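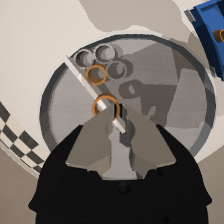

Incidencia: la simulación de la celda de clasificación no nos cuadra con el presupuesto de pinzas
Estado: abierta, a la espera de respuesta del proveedor
Abierta por: Beril Ersoy, planificación de equipos, Cirkier
Fecha: Jun 14, 2024
Prioridad: media (aunque para nosotros, con el cierre del pedido encima, es más bien alta)

Hola a todos, y gracias de antemano por la paciencia, porque me temo que este mensaje va a salir largo. Os escribo desde la planta de Galcombe, donde estamos preparando la compra de la celda que separará los anillos cobrizos de los grises antes de montaje. Llevamos desde mayo trabajando con la simulación que nos preparó Tromeck y, en general, estamos contentísimos con ella. Nos ha ahorrado ya un par de discusiones muy feas sobre el tamaño de la mesa, que yo habría pedido más pequeña, y habría sido una metedura de pata de las gordas.

El problema es el siguiente. En la oferta figuran dos juegos de dedos: el estándar y el de carrera larga. El estándar nos encaja en el presupuesto y el otro no, o no del todo. Cuando lanzamos la simulación con el estándar, la tanda de 200 ciclos termina sin quejas, pero al pasar a la de 600 el informe nos marca «agarre inestable» en 6 ciclos y el programa se detiene en el último de ellos. Con los dedos de carrera larga todavía no hemos podido probar nada, porque el modelo no viene incluido en nuestra licencia (y pedirlo tiene su coste, claro, que ya me han preguntado dos veces desde administración de dónde pensaba sacarlo).

Lo que hemos comprobado hasta ahora:

Versión del modelo de la pinza: es la misma que aparece en la oferta. La hemos vuelto a descargar por si acaso y el resultado no cambia.

Diámetro del anillo: corregido. En el fichero original estaba el de la pieza antigua. Al corregirlo esperábamos que desaparecieran los avisos y bajamos a por café tan felices, pero al volver ahí seguían.

Fuerza de cierre: probada en el valor de catálogo y en el siguiente escalón. Con más fuerza el aviso sale antes.

Velocidad de aproximación: reducida a la mitad. Los avisos se mantienen y el tiempo de ciclo se nos va a un valor que producción no va a aceptar, así que lo hemos dejado como estaba.

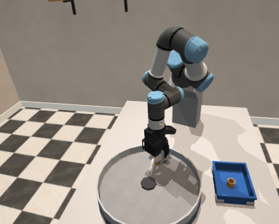
La distribución de la mesa es la otra cosa que quería consultaros, porque de ella depende una partida entera del presupuesto. En el plano de Okonkwo, que es quien nos fabricaría las bandejas y los soportes, el contenedor de destino va en un lateral y no en la parte posterior. En la simulación lo tenemos igual, con la cubeta azul a la derecha de la bandeja redonda y el pedestal al fondo de la mesa, y nos gusta mucho porque el brazo trabaja por delante de su propia base y deja libre una franja de tablero entre los dos recipientes. Mi duda es si esa franja se puede estrechar. Con 160 milímetros menos de tablero entraríamos en la mesa de catálogo de Okonkwo y nos olvidaríamos de la fabricación a medida, con todo lo que eso alivia en plazo y en dinero. Pero no quiero pedirla y descubrir después que el codo o la muñeca necesitaban ese hueco para girar. ¿Podéis decirme si el modelo del brazo ya lleva incluido el margen de seguridad, o lo tenemos que sumar nosotros?

Respuesta del soporte de Tromeck:

Hola, Beril. Gracias por el detalle, así da gusto. Sobre la mesa: el margen de seguridad no está incluido en el modelo, hay que añadirlo en la pestaña de zonas. Por favor, no cerréis la medida hasta haberlo activado. En cuanto a los avisos de agarre, ¿nos podéis confirmar si os salen al recoger la pieza o al depositarla? El texto del aviso es el mismo en los dos casos y a veces despista. Si nos mandáis también una captura de la zona de depósito, mejor que mejor.

Respuesta de Beril Ersoy:

¡Pues no tenía ni idea de que el aviso fuera compartido! He repasado el registro y los seis salen al recoger, todos con piezas pegadas unas a otras. En el depósito no hay ni un solo aviso. Os pego la captura que pedíais.

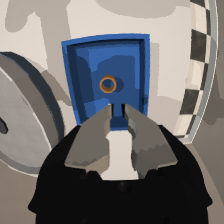 Zona de depósito: anillo cobrizo en la cubeta azul, dedos abiertos.

Con esto en la mano, me parece que la pregunta de fondo cambia bastante. Si el depósito va bien y lo que se atasca es la recogida en grupo, quizá no haga falta gastarse el dinero en la carrera larga y baste con presentar las piezas más separadas. Okonkwo nos ofrece una bandeja con varios tabiques por una diferencia de precio muy razonable, bastante por debajo de lo que suben los dedos. También es verdad que los tabiques quitan sitio, y que la persona que carga la bandeja tendría que ir con más cuidado, así que antes de entusiasmarme demasiado (que ya me conozco) preferiría verlo simulado.

Respuesta del soporte de Tromeck:

Tiene sentido. Os activamos durante un mes el modelo de carrera larga, sin cargo, para que podáis comparar las dos opciones con la misma tanda. Para la bandeja con tabiques necesitamos el fichero de Okonkwo en formato STEP. Os recomendamos lanzar primero la tanda completa con los dedos estándar y la bandeja nueva, y dejar la velocidad en su valor original.

Respuesta de Beril Ersoy:

¡Mil gracias, de verdad, me habéis alegrado la mañana! Ya le he pedido el fichero a Okonkwo y me lo mandan en cuanto lo tengan revisado. Mientras tanto, dejo el presupuesto así:

Brazo y pedestal: confirmados, sin cambios.
Dedos: estándar, provisional. La carrera larga queda como opción con precio aparte.
Bandeja: pendiente de la prueba con tabiques.
Mesa: pendiente de activar el margen de seguridad. Si cabe, la de catálogo.
Licencia de simulación: renovar un año. Esto lo tengo hablado con administración y no ponen pegas.

Una última cosa, ya que estamos: ¿la oferta incluye un segundo juego de dedos como repuesto, o hay que pedirlo por separado? En el apartado de consumibles pone «según configuración» y no sé bien cómo leerlo. Dejo la incidencia abierta hasta tener las dos tandas.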